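I have now been to the new cider place in Abernathy twice, which makes me one of its regulars. It opened in November in what used to be a muffler shop, and you can still see the outline of the word MUFFLERS on the brick if the sun is low. The owners kept the roll-up doors. They also kept the heating system, as far as I could tell from my seat.

It's called Omum. I asked the bartender how to say it and he said "however you want," so I've been saying it differently each time.

If you've been reading this blog for a while you know I'm not a cider person. I had a bad experience with a two-liter bottle of something green in college and took a long break from apples in general. My brother-in-law, Thaddeus Pruitt, has been working on me ever since. Thaddeus makes his own in the garage and brings it to Thanksgiving in jugs with masking tape on them. The tape says things like "GOOD ONE" and "OK ONE." We always get the OK ONE.

So I went in with low expectations and a light jacket, and only the jacket was a mistake.

The cider maker is Dexter Lindgren, who used to sell commercial dishwashers and will tell you a lot about them. He pours 7 taps. Five of them are his, one is a guest beer for people who got dragged there, and one was out both times I visited. I suspect the one that's out is the best one. It's called Skandard, it's described on the board as "dry, dry, dry," and a man at the end of the bar spoke about it the way my grandfather spoke about the old Buick.

What I drank was the Fluditz. It's the house cider, it costs seven dollars, and it tastes like an apple that has been through a divorce. I mean that kindly. There's almost no sugar left in it, a bit of funk at the back, and then a sourness that makes you sit up straight. I didn't like the first half of the glass. I liked the second half so much that I ordered another one to see what had happened. 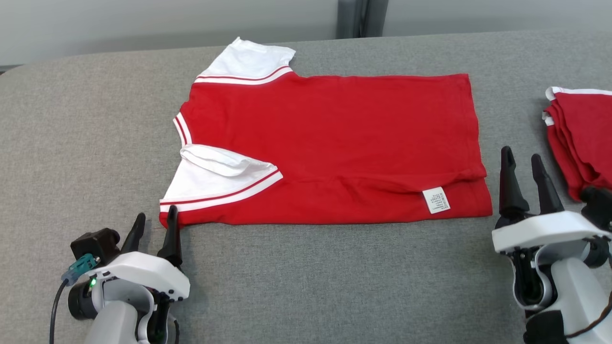 Is hard cider supposed to be sweet?

Only if the maker wants it to be. Yeast eats the sugar in the juice, and if you leave it alone it will generally eat nearly all of it, so plain fermented cider comes out dry. The sweet stuff at the grocery store has usually been sweetened afterward or stopped early.

I got that from Dexter, in a much longer version with hand gestures. He presses everything in the fall and keeps it in tanks where the lifts used to be. The first batch was 500 gallons and he dumped a good part of it, which he describes as "a learning event." His wife apparently has another name for it. He won't say which orchard the bitter apples come from, only that it's up a hill and the guy doesn't like phone calls.

The food is a short subject. There's a cheese plate, a pretzel, and a bowl of nuts that I think is free but I wasn't brave enough to ask. The pretzel is the size of a steering wheel and comes with a mustard that cleared out a sinus I'd given up on. Get the pretzel. The cheese plate is 15 dollars and has a fig on it. I don't know what else to tell you about the cheese plate.

Seating is mostly long tables, so you're going to meet people. On my first visit I met a couple who were arguing about gutters. On my second visit I took Thaddeus, who went quiet after one sip of the Fluditz, turned the glass around a few times, and asked to see the tanks. He was gone for most of an hour. When he came back he had apple pulp on his shoe and a piece of paper folded up in his shirt pocket, and he wouldn't show me the paper.

A few complaints, so you don't think I'm on the payroll. The music is one album. The bathroom door sticks, and the trick is to lift while you pull, and you'll want to know that going in. Parking is behind the building, down an alley that my car and I both disagreed with. And the smallest pour is still a pretty big pour, so if you want to try everything, bring friends or a driver - ideally a friend who is a driver.

They open at 2 in the afternoon and close when Dexter gets tired. I'm going back for the Skandard as soon as somebody tells me it's on. Thaddeus has already cleared a second shelf in the garage, and my sister would like it known that she was using that shelf.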